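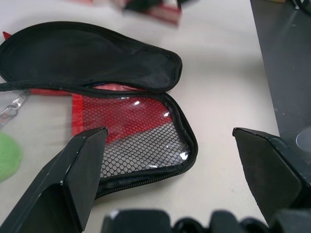 Trevden Sight and Hearing Outreach Service

Progress report to the Mykhailiuk Foundation: second reporting period

1. Purpose of this report

This report sets out the work carried out with the Foundation's grant since our April submission. It covers home visits, the equipment loan scheme, the training of visiting staff and the position on spending. It should be read alongside the financial return, which has been sent separately.

2. Background

The grant supports a visiting service for older residents of Trevden and the villages on the Skarnwood side of the valley who have lost some sight or hearing and who find it hard to reach the clinic. Visitors check that hearing aids and magnifiers are in working order, carry out small repairs, and refer people on where a fuller assessment is needed. The service does not prescribe or fit new aids.

3. Home visits

The agreed target for the year is 300 first visits. We remain on course to meet it, although progress has been uneven between the two areas. Demand in Trevden itself was strong from the outset, helped by referrals from the two surgeries and from the library. In Skarnwood the early months were slow. Bus times were changed shortly after the service opened, and several residents who had asked for a morning visit were then out at the only hour when our visitor could reach them. Visits there have been moved to the afternoon and the number of missed appointments has fallen.

The most common tasks were the replacement of tubing and batteries, the cleaning of ear moulds, and advice on lighting for reading. A smaller number of visits led to a referral for falls advice or a benefits check. We had not planned for this second group and have agreed a simple referral form with the council's advice desk -- it fits on one side of paper and can be completed in the home.

4. Equipment loan scheme

The loan scheme now operates from 11 collection points, including village halls, a post office and the day centre. Items available for loan are hand magnifiers, reading lamps, amplified telephones and doorbells with a flashing light. Loans are made for six weeks and may be renewed once.

Returns have been good on the whole. Amplified telephones are the exception, as borrowers tend to want to keep them. We have begun to give each borrower a note of the current shop price and where the item can be bought, and we ask the Foundation to agree that a telephone may be loaned for up to 12 weeks where there is no waiting list.

Stock records were held on paper at each collection point until the early summer. They have been transferred to Mimia, the booking system already used by the service for visits, so that a visitor can see from the home whether an item is free. The transfer took longer than expected. Many of the older entries gave no return date and had to be checked by telephone.

5. Training

A total of 29 people have completed the two-day course for home visitors. The content was revised after the first intake, who asked for more practice with the different kinds of hearing aid and less time on the history of the service. The section on safe working in other people's homes has been kept in full. A refresher session of half a day is planned for those who trained in the first intake.

6. Spending

Spending is within budget overall. Travel has cost more than forecast as a result of the changes to the Skarnwood bus service, and printing has cost less. We ask for permission to move £2000 from printing to travel for the remainder of the year. No other changes to the budget are sought.

7. Matters for the next period

The collection point at Skarnwood village hall will close for roof repairs and a temporary site has still to be agreed. The chapel has offered a cupboard, but it has no step-free entrance. Discussions with the school are continuing.

A short survey of people visited in the first period will be sent out in large print, with the choice of answering by telephone. The results will be included in our next report, together with the loan figures for each collection point as requested by the Foundation's grants office.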